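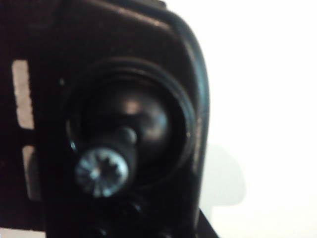 What is a star-socket screw? It is a screw with a star-shaped hollow in its head, turned by a key or bit of the same shape, and it is used where a plain slot would let the tool slip out.

Star-socket screw

A star-socket screw is a threaded fastener for joining parts of metal or plastic. The star has usually six points. Because the force is spread over all of them, the head is damaged less easily than a cross head, and the tool can be held with less pressure.

Use

The screws are common in moulded housings, door fittings, bicycles and household machines. In a plastic housing the screw often goes into a brass insert, so that the thread does not wear out when the cover is opened many times. Where a knob or cap must be held on a housing, one screw from the front may be enough. A toothed washer is sometimes put under the head against loosening by vibration.

Sizes and trade

The size of the socket is not the same thing as the size of the thread, and the two are often confused by buyers. In Flindemport the firm Gratell sold such screws in boxes of 50, and for workshops in boxes of 2000. Its trade list had 254 entries, divided into 3 groups by the form of the head: flat, round and raised. The Putelwood works took over the list later and kept the old order numbers, with the exception of the black screws, which were renumbered.

Care

Dirt in the socket should be removed with a pin before the key is put in. A key which is one size too small will turn in the hollow and round off the points. Screws in plastic are tightened by hand only.

See also: Cuervo key; Threaded insert; Toothed washer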